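Niazi Promberg table review: five months with a big plain work surface

I bought the Promberg, which is Niazi's mid-range work table, to replace two folding tables that had been pushed together in our shared workshop in Veltcombe. The gap between them swallowed screws and one of them had started to sag. I wanted a single top, light in color, with nothing printed on it, and I wanted room along the back for equipment that stays put. I paid $187 for mine on sale in August. Shipping was another $30.

I looked at the Flarent bench as well. It has a drawer and a power strip built into the rear rail. It also has a dark top, and I lose small black parts on a dark top, so I went with the Niazi.

Delivery and assembly

It came in two boxes. The top is heavy and the box for it has no handles. Liviu Gavrilă, who rents the bench space next to mine, helped me carry it up the stairs on a Wednesday evening and then stayed to put it together.

The instructions are drawings only. They are fine up to the step where the cross brace goes on, where the drawing shows the brace from underneath and the table from above. We had it on backward the first time. The included hex key is soft and rounded off at one corner before we were done. Use your own.

Put the legs on loosely, stand the table up, and tighten everything after it is on the floor. We tightened as we went, and had to undo one side to get it to sit level. Total time with two people was under an hour, including the mistake.

The top

The color is sold as "sand," order code 3129. On the website it looks almost white. In person it is a pale beige, and it changes a good deal with the light. Near the window it goes washed out in the afternoon, and in the evening under the ceiling lights it looks more tan. I don't mind it. If you are trying to match other furniture, ask for a sample first.

The surface is plain. There is no grain pattern and no printed grid. I like this for working with small dark parts, which show up right away. Some people will want a grid for measuring, and for that you would need to lay a mat on top.
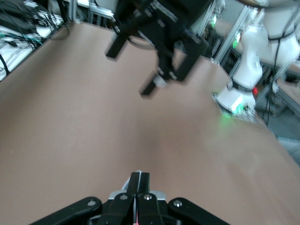 Marks are the one thing I would warn people about. A pale surface shows every faint smudge, mostly in the middle where hands and tools end up. Dish soap and a damp cloth have taken off most of mine. A rubber foot from an old lamp left a gray ring that needed an eraser sponge, and I can still find the spot if I look for it. Pencil wipes away easily. Permanent marker needs alcohol, and you should get to it the same day.

Scratches have been less of a problem than I expected. I drag metal brackets across it more often than I should, and there are a few hairlines you can feel with a fingernail but can't see from a standing position. I have not used it with a soldering iron directly on the surface and would not try.

The far edge has a slight curve to it. It feels fine on the forearm if you ever work from that side, but it gives a clamp a little less to hold. With a small clamp I put a scrap of cardboard under the jaw and have had no slipping. A bigger clamp doesn't need it.

Stability

This was what I cared about most, and it is good without being perfect. With equipment fixed at the back edge, the table does not rock. If you lean on a front corner you can get a small side-to-side movement, which settles quickly. After the first few weeks I went around with a wrench and got another quarter turn out of most of the bolts. It has been better since then, and I have not needed to do it again.

The feet adjust, but the range is short. Our floor slopes toward the drain and I ran out of thread on one leg. A piece of thin rubber under that foot took care of it.

Depth and layout

The depth is what I would buy it for again. I can keep tall things at the back and still have a wide open area in front of them. On my old tables the equipment took up half the space and I worked in whatever was left.

It does nothing for cables. There is no tray, no grommet and no channel under the rear edge. Everything I own that plugs in ends up in a heap on the shelf behind, power cords and thin wires together, and finding the right one means following it with a finger from one end. Niazi sells a clip-on tray separately. Volodymyr Zakharchenko has one on his table across the room and says it holds cords well enough but sags if you put power adapters in it. I have not bought it. For the price of the table I think a basic tray should be in the box.

Customer service

One leg cap was missing. I sent an email with a photo of the parts bag and a new cap came in the mail 5 days later, no charge. I had no other reason to contact them.

What I would change

A cable tray included. A longer thread on the feet. A better picture of the color on the website. I would also like a version with a square back edge for people who clamp things there all the time.

Would I buy it again

Yes, at the sale price. At full price I would look harder at the Flarent, especially if you need storage and don't care about the color of the top. For someone who needs a wide, flat, light-colored surface with nothing on it, the Promberg does the job. Wipe it down more often than you think you need to, and check the bolts after the first month.

Four out of five.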